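Unit 4: Sorting, Classification and the Bill of Materials
Course notes, Stores and Inventory Practice
Tutor: Soudabeh Yazdani

4.1 Scope

These notes cover the grouping of stock items into classes, the numbering of parts and the treatment of mixed stock. Counting methods are in Unit 5. Reorder levels are touched on in 4.6 and treated fully in Unit 7. Students who missed the session on units of issue should read Unit 3 first, as the terms are used here without further definition.

4.2 Item, part and piece

The three words are used loosely in most stores and strictly in these notes.

An item is a line in the stock record. It has one number, one description and one unit of issue. A part is a physical thing made to a drawing or a supplier's specification. Two parts from different suppliers may be held under one item if they are fully interchangeable in every use. A piece is a single physical unit on a shelf or in a bin.

The Hetetti store record used in the exercises lists 1656 items. It says nothing about how many pieces are held. A common error in last year's coursework was to read the item count as a stock quantity and carry it through into the valuation.

4.3 Classes

A class is a group of items that share an attribute useful to the person looking for them. The attribute may be form (gear, bracket, washer), use (drive assembly, casing), source (bought in, made on site) or handling requirement (fragile, hazardous, controlled temperature).

Only one attribute should be used at each level of the scheme. If the top level mixes form and use, a small gear for a drive assembly has two correct places, and different clerks will choose differently. The Ramel scheme, handed out on Friday, breaks this rule at its second level. Find where before attempting question 2.

Classes at one level must not overlap, and together they must cover everything held. In practice the second condition is met with a class called 'general' or 'other'. This is acceptable while the class remains small. When it holds more than one item in 50, the scheme should be reviewed and the contents examined for a missing class.

4.4 Mixed stock

Mixed stock is any container holding pieces of more than one item. It arises from returns, stripped assemblies, cleared benches and incomplete kits. Until it is sorted it has no place in the record and should be held in a quarantine location with its own label.

Sorting is done in two passes. The first pass separates by form and is carried out by eye. The second separates by item and requires a gauge, a drawing or a known good sample. Trying to do both passes together is slower and produces more misplacements, particularly among parts which differ only in thread or tooth count.
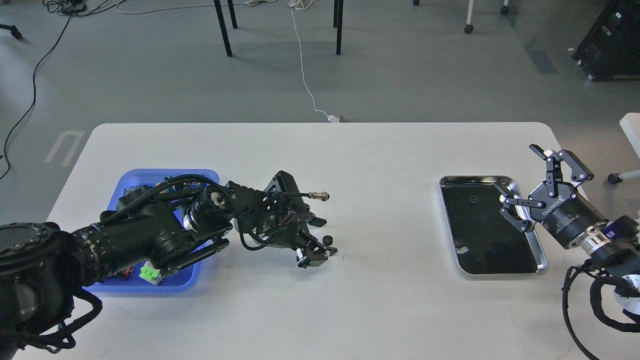 Figure 4.1. Mixed components in a bin, with a single gear on the table.

Colour may be used in the first pass but never in the second. Suppliers change the colour of moulded parts without changing the part number, and the reverse also happens. Ardalan Soltani's stores audit at Sandholm found two grades of spacer held under one number for this reason – the record was correct on paper and wrong on the shelf.

Pieces that cannot be identified after the second pass go to the technical office with a slip stating the source, if known. They are not returned to the mixed container.

4.5 Numbering

Part numbers are either significant or non-significant. In a significant system the digits carry meaning: the first two may give the class, the next two the material, and so on. In a non-significant system numbers are issued in order and the meaning is held in the record.

Significant numbers can be read without access to the record. Their weakness is capacity. A two-digit field allows 100 values including 00, and a class that outgrows its field forces either a renumbering or an exception. Exceptions accumulate. The Mousavi catalogue began with 8 main classes and a one-digit field; at the last revision it had 42, and the first digit no longer has a fixed meaning.

Non-significant numbers do not run out in this way but are easily miscopied. A check digit is normally added. The method used in this course is as follows: multiply each digit by its position counted from the right, starting at two; add the products; divide by 11; subtract the remainder from 11. A result of 11 is written as 0. A result of 10 is not used, and the number is skipped.

Worked case. Base number 1656. The products from the right are 6 x 2 = 12, 5 x 3 = 15, 6 x 4 = 24 and 1 x 5 = 5. The sum is 56. The remainder on division by 11 is 1, and the check digit is 10. The number is therefore skipped and the next in sequence tried.

4.6 Link to the bill of materials

A bill of materials lists the items needed for one finished unit, with the quantity of each. It may be single-level, showing direct components only, or indented, showing the components of each sub-assembly as well.

Classification matters here because the bill refers to items, and any split or merger of items must be carried into every bill that uses them. A where-used report should be run before the change – a report run afterwards may list only the bills already amended.

Reorder levels attach to the item. When one item is split into two, the old level must not be copied to both. Demand should be divided using the issue history, or estimated from the bills where no history exists.

4.7 Questions

1. Define item, part and piece, and give a case in which one item covers two parts.
2. Identify the level at which the Ramel scheme mixes attributes and propose a correction.
3. Calculate the check digit for base number 1657.
4. A spacer is split into two items by grade. List the records to be amended, in order.

Answers to be handed in at the start of the January session. Show working for question 3.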